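Melaniia Maksymiv
September 13, 2024

Posting this as a thread because it got too long for one. I quit checking my follower count in the spring and I want to write down how it went.

1/ Background: I've been blogging and posting since college. Mostly TV, some books, complaints about my commute. My blog has 83 regular readers if you believe the stats page. I know maybe ten of them by name.

2/ Last winter one post about a canceled vampire show got shared a lot and I picked up roughly 1,000 followers in a weekend. Most of them wanted more vampire show. I had already said everything I had to say about the vampire show.

3/ So I rewatched two seasons I didn't like in order to have opinions. I wrote four posts. They were bad. Guilan Yuan, who has read me since the beginning, left a comment that just said "are you ok"

4/ I was ok. I was checking the number before breakfast, though, and again in the parking lot at work. If it went down by three I would scroll back and try to figure out which post did it.

5/ There's a setting that hides the count. It's under Display, then Profile, then a second menu that looks like it's part of the first one. Took me a while to find it. If you're on the older version of the app you don't have it.

6/ First two weeks I cheated. You can still see the number if you log out and look at your own page. I did that a lot.

7/ Then work got busy and I forgot. That's the whole method. I don't have a better one.

8/ Things I've posted since: a recap of a cooking contest that six people watch, a long complaint about Hekden changing their crackers, and a review of a detective series where I guessed wrong about the killer every single week.

9/ The cracker one got 52 replies. More than any TV post this year. Jawad Bajwa wrote three paragraphs about the salt. I agreed with all of them.

10/ A few people asked if I'm leaving this site. No. I did make an account on Illow when everyone else did, posted twice, and lost the password. If you see me over there, I can't see you.

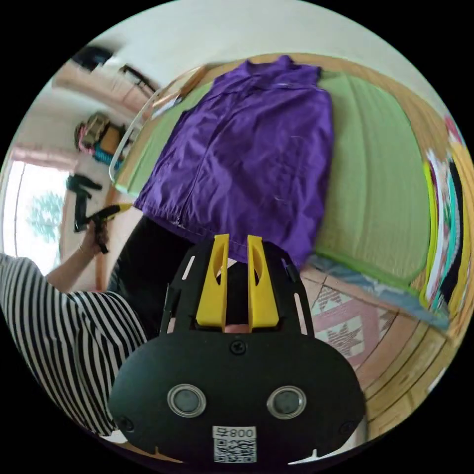
11/ Somebody also asked if I make money from the blog. I made 39 dollars last year from book links and spent more than that on the domain name and the hosting. So no.

12/ I still like it when a post does well. I'm not above it. Agustina Insaurralde shared the detective review last week and I was in a good mood all evening.

13/ What I do differently now is write the post first and look at replies after dinner. Some nights I skip it. The replies are still there the next day.

14/ For the people who came for vampires and stayed anyway, thank you. The old posts are all still up and the comments are open. Please don't ask me about the finale.

15/ Next up is the second season of the cooking contest. Nadiia Sydorenko is watching it too, so expect us to argue about the pastry round in the replies. First recap goes up as soon as I finish episode two.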